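3.2. La luz nocturna como indicador de la vida civil

Pocas fuentes de datos nos han entusiasmado tanto como las imágenes nocturnas tomadas desde la órbita. Una ciudad en guerra cambia de brillo mucho antes de que lleguen los informes de campo, y ese cambio queda registrado noche tras noche, con una regularidad que ningún corresponsal podría sostener. En esta sección describimos cómo pasamos de esas imágenes a una serie comparable entre distritos y qué nos enseñó el caso de Sarell.

Partimos de 284 noches sin nubosidad apreciable, repartidas entre los tres años del conflicto y el año anterior. Cada noche se dividió en celdas regulares y se descartaron las que coincidían con incendios forestales o con luna llena (un filtro propuesto por Bermúdez que mejoró muchísimo la serie). Quedaron 3,000 celdas urbanas. Para cada una calculamos la radiancia media y su desviación respecto al mismo mes del año de referencia, de modo que el alumbrado navideño o las noches largas de febrero no se confundieran con una recuperación.

El resultado es precioso de ver en pantalla: los apagones avanzan por barrios, siguen el trazado de la red eléctrica y se detienen en seco al llegar al río. En 76 celdas la luz volvió antes de que se firmara la tregua, y casi todas rodean los hospitales y el mercado de Oren. Cifuentes sospechó desde el principio que se trataba de generadores privados, y las entrevistas telefónicas con comerciantes de la zona apuntan en la misma dirección. 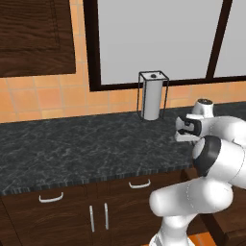
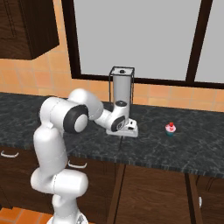

Figura 4. Dos vistas de un entorno de cocina generado por ordenador.

Conviene recordar lo que la luz no dice. Una celda oscura puede corresponder a un barrio evacuado, pero también a uno lleno de familias que cubren las ventanas por miedo. Por eso cruzamos la serie con el registro de desplazados de Norðdahl, que anota la fecha de salida por hogar. La coincidencia es alta en la periferia y bastante peor en el centro histórico, donde muchas familias se quedaron a oscuras durante meses sin marcharse. ¡Es justo el tipo de discrepancia que da ganas de seguir trabajando!

También probamos el procedimiento en Cledurton, una ciudad sin combates que sufrió cortes por una avería prolongada. Allí la caída es brusca y uniforme, y la recuperación ocupa apenas unas noches. En Sarell, en cambio, cada distrito tiene su propio ritmo, con avances y retrocesos que se repiten después de cada bombardeo. La diferencia entre ambas curvas es tan clara que la usamos como criterio de clasificación en el apartado 3.3, donde se detallan los umbrales y el tratamiento de las noches perdidas.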